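Can I put a second coat on a tabletop after 14 hours?

Posted by stillier_fan
So I'm redoing a wood top with mixed planks (light tan, a few darker ones) and the Prernar can says wait 24. I'm at 14 and it feels dry to me! It's 70 in the room. Can I go ahead?

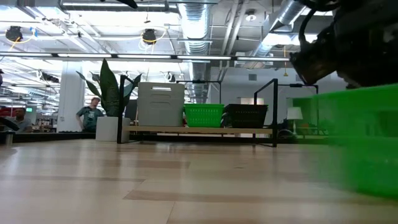
qaisi70
Press a fingernail in somewhere it won't show. If it dents, leave it alone till morning. I rushed mine once and it stayed gummy into March, ugh. And scuff between coats or the next one won't grab.

Ilteo
what grit though? I used 800 and it was fine

qaisi70
800 is awfully fine for between coats, I'd go 320 and save the 800 for a last rub if you want it less shiny. Wipe the dust off with a barely damp rag.

mudroom_mo
just wait the 24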